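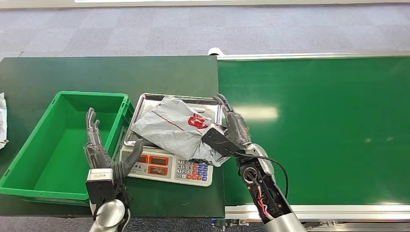 One of our readers, Kelemen, wrote in to say that the leveling steps in the last edition were a waste of an afternoon, that the feet went back out of true within a month, and that the maker's own booklet says the feet need no attention after installation. The booklet does say that. We have kept the steps, changed two of them, and added the check in step 9. Kelemen was right about the month.

Section 4. Leveling benches and line frames

This section covers the Staltico screw foot and the older Guta pattern, which has a finer thread and no lock nut. The Trestov self-leveling foot is covered at the end, briefly.

Before you start

You need a spirit level, two open-end wrenches, a flashlight and a pencil. A phone app is fine for hanging a picture. Ours gave two different answers on the same spot depending on which way the phone was turned, so leave it in your pocket.

Clear the top. A bench leveled with a heavy vise on one end will be wrong when the vise comes off.

CAUTION: Switch off and unplug anything powered that is fixed to the bench or frame. Do not reach under a frame that is resting on a jack alone. Use blocks.

4.1 Setting the feet

1. Turn every foot all the way in, then back out 6 full turns. The booklet says to start from wherever the feet happen to be. That leaves you guessing how much thread you have left.

2. Put the bench where it will stay. Leveling it in one place and then sliding it over is work done twice.

3. Lay the level along the long side, near the middle. Find the high end and leave it alone.

4. Raise the low end, both feet by the same amount, until the bubble sits between the lines.

5. Lay the level across the short side at one end and correct with one foot only. Go to the other end and do the same.

6. Go back to the long side. It will have moved. Repeat steps 4 and 5 until neither reading changes.

7. Press down hard on each corner in turn. If one rocks, lower that foot until it takes weight, then read the level again.

8. Hold the foot still with one wrench and tighten the lock nut with the other. Guta feet have no nut. Mark the foot and the leg with a pencil line so you can see later if it has turned.

9. Check again after a month of normal use, and after that every November, or whenever the heat comes on in your building.

NOTE: The Staltico carton claims a load of 1,000 pounds per foot. It doesn't say on what kind of floor, or for how long, or with how much thread showing. We load to half that and have no plans to find out more.

4.2 Soft and uneven floors

Carpet and its padding give under a small foot. Expect the bench to settle, and expect it to settle unevenly if one end carries more. Wide pads help. The "carpet spikes" sold as an add-on did nothing we could measure, and they came loose in the bag.

On bare concrete, look for a floor drain before blaming the feet. Many floors slope toward one on purpose.

Do not stack shims under a foot that has run out of thread. Fit a longer foot. The long Guta foot gives almost 20 more turns and fits the same hole.

4.3 Joining two units

Level the first unit completely, then bring the second one to it. Match heights at the joint with a straightedge before you look at the bubble. If the two disagree, trust the straightedge at the joint and the level everywhere else.

Leave the joining bolts finger tight until both units read level. Bolts will pull a bad joint closed and it will look fine — for a while.

4.4 Trestov self-leveling feet

These are meant to adjust themselves when the bench is set down. Two of our four did. If you already own them, follow 4.1 from step 3 and treat them as ordinary feet with a stiff thread. The spare parts list is on page 49.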